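Behind the goal at Skirwood: a visit to the Merner training ground open day
By Ximena Tapia
December
4 min read
Search news, teams, fixtures

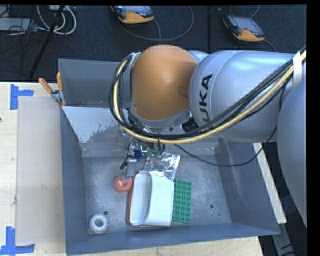
Gounder thought the club had opened the place up too late in the season, and told the supporters waiting at the gate so. The team had lost at home to Seltlow by then, the manager had blamed the referee, and a walk around the changing rooms was not going to settle anyone down. A few people agreed with him. Most wanted to get inside out of the wind.

The gates opened at 10 a.m. and we were taken in groups of 16. Our guide was one of the academy coaches, who kept to his route and answered what he could. Questions on transfers he passed over.

The first stop was the main pitch. It was relaid in the summer after two winters of complaints, and the ground staff are pleased with the drainage. The low end by the road used to hold water and sessions had to be moved indoors. So far this season that has happened once. We were asked to keep off the grass and stay on the rubber path.

From there we went to the gym and the treatment rooms. The physio spoke for longer than planned, mostly on hamstrings. The club has had four of those injuries since preseason, two of them to fullbacks, and she said the schedule in October was the main problem. Players now report by 9 a.m. for a short check before they train. If a player is tight, he goes on the bike and the coaches are told. She would not say who was close to coming back.

The video room drew the most interest. It is smaller than I expected, with three rows of seats and a screen on the end wall. The analyst ran the second Seltlow goal several times. On the night it looked like a bad mistake by the keeper. Seen from the high camera, the trouble began much earlier, when the midfield pushed up and left a gap in front of the center backs. One man in our group said he had shouted at the wrong player all evening.

After that came the canteen, where there was soup and a roll for everyone. The squad eats here at noon on training days and phones go in a box by the door. The cook has been at Skirwood longer than any of the players – he has seen six managers come and go, and said the current one eats the least.

The manager himself came in near the end and took questions for 20 minutes. He did not take back what he had said about the penalty, but he did say the team had been poor before it and had defended the wide areas badly. Asked whether he expected new players in the winter window, he said he had asked for a left back and would wait to hear. He was asked about the captain's contract twice and gave the same short answer both times.

Gounder got the last question. He wanted to know why the under-18s no longer play on the main pitch. The answer was that they will again from February, once the grass has had its rest.

Parking is on the school side and fills up early. The club plans another open day in the spring, with tickets through the Merner supporters' office. Children get in free, but they still need a ticket.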